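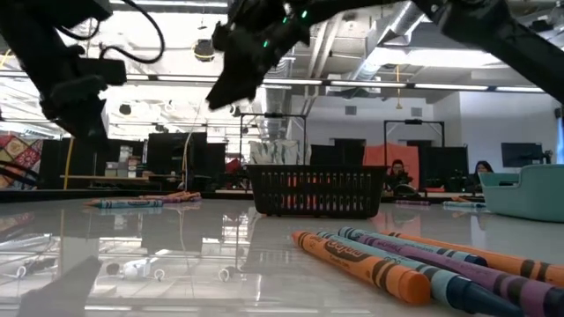
Page last changed: Wednesday, 21:14

Wimton Parents Board > School and nursery > Wax crayons or felt tips for a four year old?

tello_mum
My daughter starts at nursery in September and the list asks for "something to colour with". She has fat wax crayons at home and likes them, but her cousin has felt tips and now she wants those. Which would you send? I don't want to buy both.

Fameck76
Crayons. Felt tips lose their lids in a week and then you have a bag of dried-out pens. We are still using the jumbo Crayola ones my eldest had.

quiet_rana
I'd say felt tips, the washable sort. Mine never pressed hard enough with crayons to get a proper colour and gave up after two minutes. With pens he would sit for half an hour. It depends on the child's grip.

Fameck76
Pressing hard is the point though. It builds up the hand for writing later.

quiet_rana
People say that. He is seven now and his writing is fine.

busstop252
Check what the nursery means first. Ours had the same line on the list and it turned out they wanted it for the shared tub, so it never came home again. I sent a good set and regretted it.

tello_mum
Thanks, hadn't thought of that. I'll ring them. Does anyone know how to get wax off a painted wall, while I'm here? She did the hallway in July.

Wimton_Dad
Warm iron over kitchen paper is for fabric, don't do it on a wall. Use a soft cloth with a drop of washing-up liquid and rub in small circles. Try it behind a door first. Matt paint will go shiny if you rub too long.

busstop252
Bicarb on a damp cloth worked for us.

Wimton_Dad
It'll take matt paint off as well. It's gritty.

busstop252
Ours was fine, but the paint was eggshell, so you may be right about matt.

quiet_rana
Felt tip came off our wall with a baby wipe. Just saying.

Fameck76
And off the sofa?

quiet_rana
No. Not off the sofa.

pegandline
Can I put in a word for pencils? The thick three-sided ones. They don't snap as easily as crayons, they don't dry up and the marks are paler on walls. You do need a wide sharpener, and the cheap ones chew the wood. I paid 50p for one and it went in the bin the same day.

tello_mum
Rang them this morning. It is for a shared tub, and they would like crayons, any make, no names needed. So I'll send a cheap pack and keep her own at home. The hallway is matt, so I'm trying the washing-up liquid at the weekend.

Wimton_Dad
Rinse it with plain water after or it dries streaky.

Thread viewed 1,617 times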